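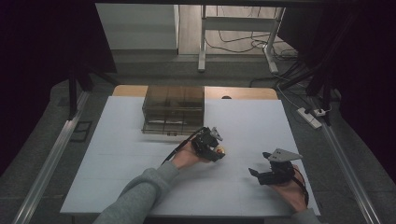

Is it harder than it looks, one visitor wanted to know before the door had even closed behind us, and would we get a turn ourselves? Yes to both, as we found out at the Rarura open day in Dellwood last month, and I'm still a little sore in the thumbs.

I've driven past the Rarura building for years and never had a clue what went on inside. Well, it's robots, or at least the teaching of them. Somebody puts a gripper in each hand and does a small job at a table, picking things up and putting them down, and the movements get saved so a robot arm can learn from them later (much later, going by the long faces when I asked for a date). The project is called Pristover, and they're aiming for 2000 recorded tries before they let an arm have a go on its own. When I was there the tally on the whiteboard by the coffee stood at 181. Plenty left to do!

The demonstration ran about as long as a coffee break, and the thing that got me was how slow it all is. You think you'll just grab a little piece and move it. Then you remember you have no fingertips anymore, only jaws, and you come in too high, or too far over, and you start again. The people who do it every day barely seem to move their wrists. I waved mine all over the place and got a very polite "maybe try smaller."

We went in by groups of 5, which was a good size, with room for everybody to get close and ask things. My group had a couple of kids in it and they were better than any of the adults, by a mile. One of them asked if the robot would get bored. I thought that was a great question and so did the staff, who talked it over for quite a while.

There was a second stop at the Soriano workshop across the parking lot, where they fix the gear, but I'd spent so long at the table that I only caught the tail end of it.

Rarura plans another open day in May, doors at 2 in the afternoon. It's free, but you do have to put your name down at the front desk first. Parking is around the back, off the Soriano side.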